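Buying Part-Built and Loose Model Kits: Frequently Asked Questions

Kenna Munro answers the questions that come in most often at the Sterkley swap table. Last revised July 2022.

Is a kit with no box worth buying?

Sometimes. I'd want to see the instructions first, or at least know they can be found. Sellers love to say "all parts present," and I have stopped believing it from anyone who can't show me the parts chart. A box is nice to have on a shelf. It tells you very little about what's inside.

The listing says "unstarted." Does that mean complete?

No. Unstarted means no glue, if you're lucky. Small parts fall off while a kit sits in a closet for years, and they end up in the carpet long before the kit ends up for sale. Ask for a photo of every runner, both sides, and compare the numbers yourself. If the seller won't do that for a kit priced at $70, keep your $70.

Do I have to paint parts that are molded in color?

You don't have to. The box will tell you the color is "ready to display," and from across the room it may well be. Up close, bare red plastic looks like bare red plastic, especially on a wide flat panel where the light slides right across it. A matte clear coat takes the toy shine off for very little money. I'd try that before buying six jars of red.

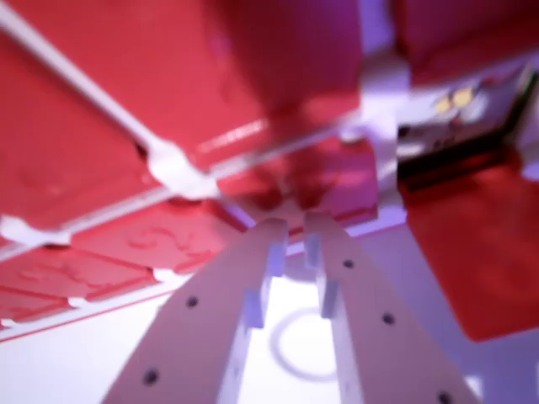

Glossy red panel and smaller red pieces held between white runners.

Will primer hide a glossy surface?

It will cover it. Whether it sticks is another question. Wash the parts in lukewarm water with a drop of dish soap, let them dry overnight, and then spray. People tell me washing is a myth left over from the old days. Some of those same people bring me models with the paint coming off under the masking tape.

What about fine embossed detail?

Go thin. Two light coats, and stop when you can still see the lines. I have yet to meet a filler primer that respects shallow detail, whatever the can says.

Should I cut everything off the runners before I start?

I wouldn't. The runner is the only thing keeping the part numbers and the parts together. Cut what you need for the step you're on. If you must cut ahead, label a sandwich bag for each step -- and write on the bag before you put anything in it.

Are expensive side cutters worth it?

Up to a point. I used the Nirkell pair for a winter and liked them fine. I also still sand every nub, same as I did with the cheap ones. Cut well away from the part first, then trim closer, then sand. Stress marks show up badly on dark or strong colors, and a better blade only helps so much.

The Sarmiento reissue costs twice as much. Is it better?

The decals are. As far as I can tell the plastic is the same, flash and all. If you have old decals that went yellow, buy the Atance sheet separately and skip the new box.

How many kits is too many?

I have 35 in the hall closet and I'm in no position to say. I will say that the one marked "668 pieces" has been there since a January sale, and I no longer believe I'm going to build it.

Can you value my collection from a photo?

No. Bring it to the table, with the instructions.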